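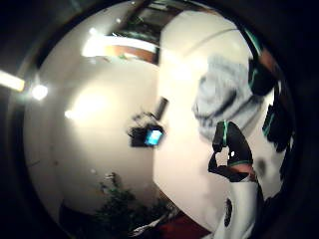 How a Robot Learns from a Hand: The Sollik Project

Home Clubs Projects Word List Contact

A robot arm does not know how to pick up a cloth. Somebody has to write every movement as a list of numbers, or somebody has to show it. Students in the Brurnosham robotics club chose the second way. Their project is called Sollik, and this page explains how it works. Ages nine and up.

1. The tool

The students use a hand-held gripper. A gripper is a robot's version of a hand. Many grippers have 2 fingers that open and close – enough to pinch, lift and hold. A person carries the tool and does a job with it, such as moving a cloth from one side of a table to the other.

A camera on the tool records the job. It has a fisheye lens, a very curved piece of glass that takes in a wide area. The picture comes out round, with black corners. Straight things such as walls and ceiling lights look bent, and the bending is strongest near the rim. A robot can still use a picture like this, as long as the same kind of lens is used later on the robot.

2. The cube

A video shows what the tool was looking at. The club also wants to know exactly where the tool was and which way it was turned. A white cube on top does this job. Its faces are printed with thick black square patterns called markers.

A second camera stays in one place and watches the table. The computer finds a marker in that camera's picture and measures its shape. A marker that is far away looks small. A marker that is tilted looks squashed. From the size and the squash, the computer works out the distance and the angle. A cube is better than a flat card for this work, as one face or another usually points toward the camera.
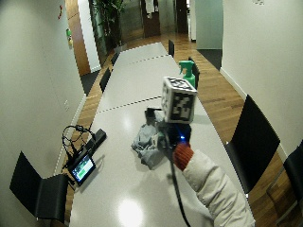
3. One recording, step by step

Lautaro Montecinos wrote the steps the club follows.

Put the object on the table.
Check that the small monitor shows a live picture.
Hold the tool still and start the recording.
Do the job at a slow, even speed.
Hold still again and stop.

One run through the steps is called a demonstration. If the person drops the object, the run is marked as a miss and kept in a separate folder. Cloth is one of the harder objects. A block has the same shape each time, but a cloth can be crumpled in more ways than anyone could list.

The club had 588 demonstrations saved by 1/22/21. Pilar Leiva checks the files and gives each one a name. The plan is to reach 3000.

4. From videos to a robot

The recordings go into a computer program named Vornari. It looks at one picture from a video and guesses how the tool moved next. Then it compares its guess with the real movement. If the guess was wrong, the program changes some of its numbers slightly and tries again. This is called training. It takes a great many guesses.

The program does not understand what a cloth is. It only finds links between pictures and movements. If all of the videos show one cloth on one table, it may fail with a different cloth. Agustina Gallardo keeps a list of objects to add, and balloons are on it. They are light, round and shiny. Light bounces off them as bright spots, and those spots move when the camera moves, which can confuse the program.
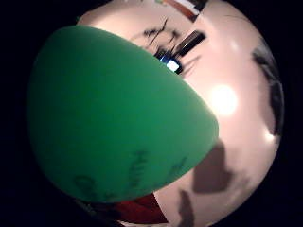
Green balloon in front, white balloon with a drawn eye behind.

5. Try it without a robot

Place a sock on a table. Pick it up with kitchen tongs and put it in a bowl. Now write down each movement – direction, distance, open or closed. Ville Vuorinen used almost 50 lines for one sock. Give your list to a friend and see where it goes wrong.

The next part, planned for March, covers testing.

Get new explainers by email. Enter your address to join the newsletter. You can unsubscribe at any time.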